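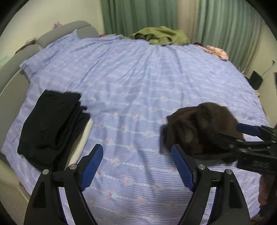

Rose-print sheet on a bed with a grey upholstered headboard.

I have a soft spot for any firm that looks at a heap of waste and sees a day's work in it. Stutard, the brewery up our way, now sends its spent grain to Fakhoury, a small bakery that dries it, mills it and sells it as flour in 2 kg bags. The bread is lovely — dark, a bit chewy, very good with cheese — and I've eaten far too much of it since May.

What bothers me is the price. A bag costs 20 per cent more than ordinary wholemeal, and I do think the thrifty choice ought to be the cheap one, at least for those of us who buy our flour on a Sunday with the rest of the shopping.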